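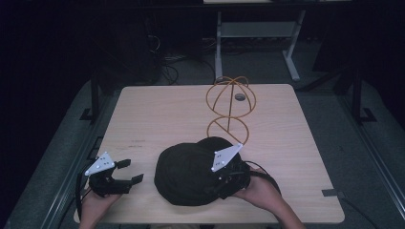
*Posted by Valbona Dimitriou, Office of Adult Learning, Kumthorpe*

## Call for Participants: Evening Course in Household Budgeting

The Office of Adult Learning invites residents of Kumthorpe and Eranlow to apply for a study of how adults learn to manage monthly expenses. The course runs for 13 weeks, beginning in August.

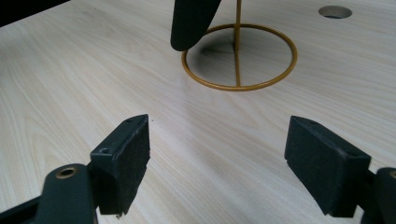
Applicants must be 18 or older and able to attend one evening session per week. Participants will complete 3 short surveys. No prior coursework is required. 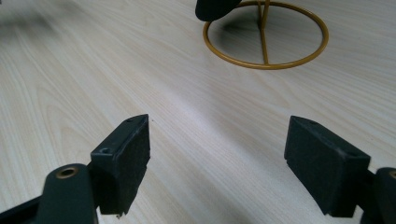 Those who complete the course will receive a stipend of $706. Enrollment is limited to 46 persons. Applications should be addressed to Fouad Hegazy, Enrollment Coordinator, Veloso Hall.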